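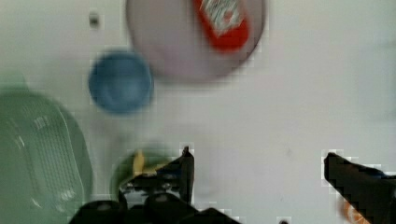 Slide 1. Red packet on a plate.

Title: Stock rotation in small staff kitchens. Give the running order, then start. Talk runs 15 minutes, questions after.

Slide 2. Scope. Three sites: Irkaven, Tovex and Coughlan. All have one shared fridge, one dry cupboard and no paid kitchen staff. Fresh meat and fish are left out. Explain the two date marks before going further: "use by" concerns safety, "best before" concerns quality. Most of the audience will know this, so keep it to one sentence. 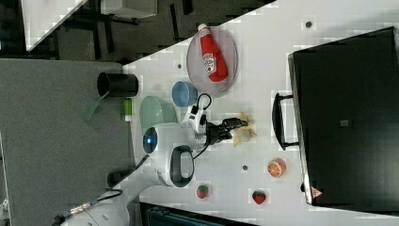 Slide 3. The opened date. A printed date assumes a sealed pack kept as the label says. Once the seal is broken, the "once opened" instruction applies as well, and whichever limit falls first is the one to follow. At Coughlan we checked 50 opened jars and bottles in May. Only 11 had an opening date written on them. Pause here for people to read the table.

Slide 4. Marking method. Borex date dots were tried first and came off in the fridge door. Pencil on masking tape held better – write the day and month, no initials. Tape goes on the body of the container. Lids get swapped.

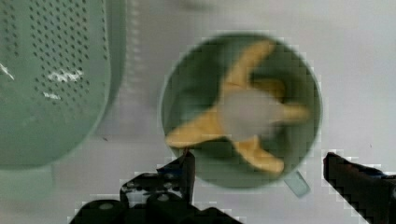
Slide 5. Cupboard layout. New stock goes in at the back, old stock is drawn from the front. Deep shelves defeat this unless the front row is kept to one product per column. Tovex cut its shelf depth with a batten fixed across the back, and double buying of sauces and spreads fell. Do not claim a figure for this; the count was not kept for long enough.

Slide 6. Weekly check. Fridge first, then cupboard. Throw out anything past its use-by date, and put undated opened items on the top shelf until the next check.
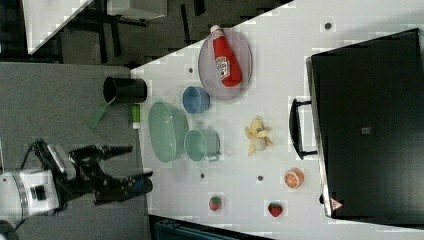
One site asked whether the top shelf simply becomes a second store for things that should have gone already. Reply: it does if the check is missed. Set a fixed time, 3 pm at Irkaven, and clear the shelf before adding to it.

Slide 7. Blank check sheet. Leave up during questions. Paper copies are by the door.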